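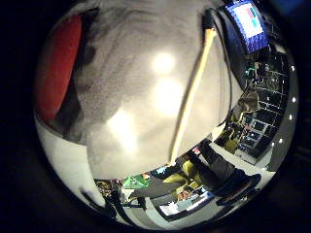 Irkesside token

An Irkesside token is a small cast lead piece made for the market town of Irkesside and bearing the date 1529. It is among the earliest dated lead tokens that an ordinary collector can hope to own, and among the most often faked, two facts that are closely connected. Genuine pieces were handed out at the town's wool hall as proof that a toll had been paid. The fakes have been handed out at coin fairs, on auction sites and, in one documented case, at a wedding.

Description

The tokens are flat disks, slightly thicker at one side than the other, and weigh close to 4 grams when complete. Few are complete. The obverse shows a long-necked animal facing left inside a ring of dots. Older catalogs call it a swan, later ones a goose, and Dzifa Sowah's standard list settles for "bird," with a footnote conceding that it may have a mane. The reverse has the date, split across two lines as 15 over 29, with a small cross between the pairs of digits.

There is no inscription. Sellers who describe the dots as "worn lettering" are being hopeful.

The metal is lead with a little tin, poured into a two-part stone mold. A seam runs around the edge, usually trimmed with a knife, and a stub survives at the top where the metal entered. Surfaces range from pale gray to a chalky white, depending on the soil. Pieces from the riverbank are often brown and have fewer pits.

Use

Wool brought into Irkesside was weighed on arrival and charged by the sack. The carrier received one token for each sack paid for and gave it up at the inner gate, after which it went back into the box to be used again. The system depended on the box being locked. Town records complain in several places that it was not, and one gatekeeper was fined for having more tokens at home than the hall had at work.

The date is generally taken to be the year in which the toll was set and not the year in which any given piece was cast. The town seems to have gone on using the same design for two generations, which is either a sign of strong civic tradition or of having paid for the mold. Kwadwo Aryee has argued that the latest pieces can be told by a crack in the mold, which leaves a raised line under the bird's feet. Earlier writers took the line for water and used it as evidence for the swan.

Varieties

Sowah's list divides the tokens into 2 main types.

Type 1 has an open 5 in the date and a bird with one visible leg. The ring of dots is neat and well centered. It is the scarcer type.

Type 2 has a closed 5, easily confused with a 6, and a bird with both legs. The ring wanders. Most of the pieces offered for sale belong to this type, as do nearly all of the fakes, the forgers having sensibly copied whatever they could afford to buy.

A supposed third type, with the bird facing right, was published by Edem Tsikata from a pencil rubbing. The rubbing had been turned over. Tsikata withdrew the type in the next issue of the same journal, in a correction shorter than this paragraph, but it continues to appear in sale descriptions as "excessively rare."

Half pieces, cut cleanly across with shears, are also known. They may have stood for half sacks. They may equally have been cut by people checking whether the thing was silver.

Hoards and single finds

The largest group was found under the floor of the wool hall when a drain was moved, and contained 1000 tokens exactly. The round total troubled Kojo Nyarko, who examined the group and suggested that it was a counted reserve set aside by the hall and never issued. The pieces show almost no wear, which supports him. Their bag had rotted away, leaving an imprint of coarse weave on the outer tokens.

Single finds come mainly from the old road and the fields beside it. A thin scatter extends much farther, probably by way of carriers' pockets. Holed examples from this wider area have been called pendants, amulets and fishing weights. The last seems likely, given how many come out of rivers.

Forgeries

Three families of forgery are usually recognized.

The oldest are the Didenko copies, named for the shop that sold them. They were made as souvenirs, in a bright pewter that does not resemble lead, and carried a small D on the edge. No deception was intended. Later owners filed off the D, buried the pieces in garden soil and changed their minds about the intention.

The second family consists of casts taken from a single genuine Type 2 token with a nick at the upper right. Every cast has the nick. Rosimeire Medeiros traced the group by laying sale photographs side by side, and noted that several buyers had been congratulated by the seller on the nick as a sign of age. The host coin, so to speak, was eventually sold by Catero, and is now hard to place, as most people offered it assume it is one of its own copies.

The third family is more dangerous. The pieces are in lead of a believable composition, cast in stone, with a seam properly trimmed by hand. They were first noticed when the Cliris saleroom offered a tray of them as an old collection. The weakness is in the surface, where the white crust sits on top of the metal and can be lifted with a fingernail. On genuine tokens the corrosion goes into the metal and takes the detail with it when it leaves. Some of these pieces also have a perfectly round ring of dots on a Type 2 bird, an improvement the original mold cutter did not manage.

Wear is a poor guide. Lead is soft enough that a month in a pocket with some keys will produce a century's worth of dignity. Collectors instead look at the seam, at the depth of the pitting and at the inside of the 5, which is awkward to reach with a tool and where modern polishing compound tends to collect.

Collecting and care

Prices are modest. A clear Type 2 costs less than a good dinner, and a Type 1 costs less than a good dinner for a family with opinions about wine. Pieces from the wool hall hoard bring more when they come with their original find ticket. The tickets have been forged too.

Lead tokens should be kept away from oak cabinets, cardboard and most glues, all of which give off acids that turn the surface to powder. This is unfortunate for the traditional coin cabinet, which is oak with glued cardboard trays. Inert plastic capsules are safer and much less handsome. Tokens should not be cleaned with vinegar, lemon juice or any of the other salad ingredients recommended in older handbooks, and hands should be washed after handling.

Terminology

"Irkesside penny" is common in the trade but misleading, as the tokens never had a stated money value. "Goose lead" is local usage. "Wool ticket" was proposed by Nyarko as the most accurate term and has been adopted by Nyarko.

See also

Boy bishop tokens
Cast lead
Communion tokens
Jetons
Toll receipts
Tokens, misattributed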